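Bench Assistant (Household Textiles and Small Items), part time
Restenura, Pleltham site
Reference: 121

Restenura tests and documents everyday household goods for retailers and rental firms. The Pleltham site handles kitchen and table items: cloths, small appliances, holders, discs and similar loose pieces. We are recruiting one bench assistant to prepare, sort and reset the work tables and to keep the item store in order. The post starts in October.

The work

The bench assistant lays out sets of items on a mat according to a printed plan, checks each item against its record, and returns the set to store at the end of a session. Cloths make up the largest share of the work. They are laid singly or in overlapping pairs, lifted, folded, shaken out and laid again. Position matters to within the tolerance given on the plan, and the assistant signs for each layout.

The store holds 2,000 catalogued items in labelled trays. A typical set mixes flat textiles with upright and heavy pieces, so the order of laying out is fixed: appliances first, then holders and discs, then cloths. 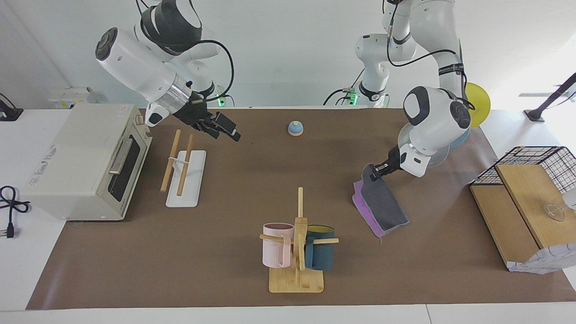

Table in use at Pleltham: toaster oven, chopstick holder, yellow and pale blue discs, grey cloth over purple.

Duties

Lay out and clear tables according to the session plan.
Wash, dry and press cloths, and record the number of washes on the item card.
Inspect appliances for damage to doors, handles, knobs, cords and plugs. Appliances are not heated during sessions.
Coil and stow power cords when an appliance is not in use.
Withdraw worn or marked items and request replacements from our supplier, Kwak.
Enter stock movements in Urkix, our item database. Training is given.
Wipe down mats and table tops between sets.

Requirements

Good colour vision. Cloths are identified by colour as well as by tag, and several shades are close.
Able to stand at a table for most of a shift and to lift a small countertop appliance without help.
Clear handwriting. Item cards are still completed by hand.
Basic spreadsheet skills.
Experience in a laundry, stockroom, commercial kitchen or test laboratory is useful but not required.

Hours and conditions

The post is for 1,000 hours over the contract year, worked in morning or afternoon shifts. Morning shifts begin at 7.30 am. Shift patterns are issued a month ahead and swaps are allowed with written notice. Work clothing is supplied. Loose sleeves, bracelets and rings with raised stones may not be worn at the tables, as they catch on woven cloth.

How to apply

Send a CV and a covering note of no more than 200 words to Adeel Orakzai, Bench Supervisor, at the Pleltham site, quoting the reference above. The note should state which shifts you can work and give one past example of keeping written records. Shortlisted applicants will be asked to complete a short practical exercise in laying out and folding.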